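Why Gears Have Teeth (and Never Need a Dentist)

Take two smooth wheels and push them together, edge to edge. Turn one and the other turns too, until you ask it to do some real work. Then it slips. Smooth wheels are a bit like a little brother helping with the dishes: fine until it gets hard.

So, long ago, people cut notches into the edges. The bumps left standing are called teeth. The teeth of one gear drop into the gaps of the next, and now neither can turn without the other. A plain round gear with straight teeth is called a spur gear. It has nothing to do with cowboys, sadly.

Two gears that touch always turn in opposite directions. If you want them to go the same way, you have to put a third one in the middle, and it will do a lot of work and get none of the credit.

Size matters too. Say a gear with 18 teeth is pushing a bigger gear with 36. The small one has to go around twice to get the big one around once. The big one is slower, but it turns with more force. Your bike does the same trick with a chain when you shift down for a hill and your legs go around like crazy while you hardly move.

Look closely at a tooth and you'll find it has gently curved sides. The curve has a fancy name, involute (IN-vuh-loot), and it lets one tooth roll and slide smoothly against the next. Square teeth would bump and grind and complain all day.

The hole in the middle is called the bore. A rod called a shaft goes through it, and without one a gear is mostly a paperweight.

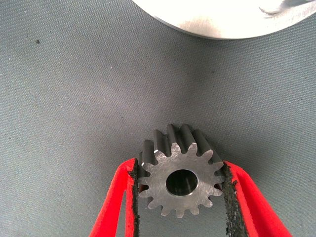 Piyumi Siddiqui wrote to ask whether a gear still works if one tooth breaks off. Sometimes it does, with a nasty clunk every time the gap comes around, and the teeth on either side have to take harder knocks. They usually break next.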